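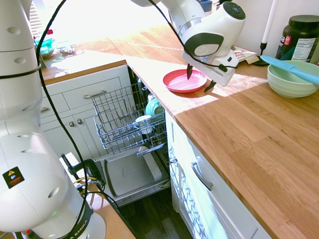 4.2 What stays on the counter

When we began visiting households for the Huka study, we expected the kitchen counter to tell us about cooking. It told us a good deal more about everything else. In the 116 kitchens we visited, people used the stretch of counter nearest the dishwasher as a kind of waiting room, a place where things rested between one job and the next, and we came to think of it as the most talkative surface in the home. We would like to linger on it for a while, because our participants certainly did.

Figure 3. A butcher-block counter beside an open dishwasher. A plate, a ribbed bowl with a spatula across its rim, a supplement jar and a candle share the same stretch of wood; a cup and a mug are in the upper rack.

The counter in Figure 3 has the sort of mixture we met again and again. The pink plate and the mint-green bowl are dishes, and one might guess that they belong to the round of washing and putting away. The jar and the tall white candle belong to other parts of the day altogether, and so, we suppose, does the little book or card with its red-and-white cover. In our coding we called the first group "passing through" and the second "living here," following a phrase that Keabetswe Dlamini heard in one of her earliest interviews and that the rest of us liked too much to give up.

The line between the two groups was not always easy to draw, and we spent many happy hours arguing over it. A bowl may sit out all week and become a fruit bowl without anyone deciding that it should. A spatula laid across a rim is a lovely small puzzle of its own: some participants told us this meant "I'm coming back to it," while others said it simply kept the handle off the wood. We coded resting utensils together with whatever they rested on, and Sipho Makhubela and Siyabonga Lekota went through the 172 hardest cases side by side until they agreed on each one.

Vitamins and supplements turned out to be wonderfully stubborn. People who were proud of a clear counter would still leave a jar standing there, and when we asked why, they explained that a jar in a cabinet was a jar forgotten. Candles had warmer stories attached to them. One woman in Vareo told us that hers made the kitchen feel finished in the evening, even with the dishwasher door hanging open, and she would no more put it away than she would take down the blinds.

The open dishwasher deserves a word as well. In 13 homes the pulled-out rack was treated as an extra shelf during tidying, and clean cups were taken straight from it to be filled again. Bheki Nkuna has suggested that the rack and the counter should be read as one surface at such times, and we have followed him in Section 5, where we return to the question of when a kitchen feels tidy to the people who use it.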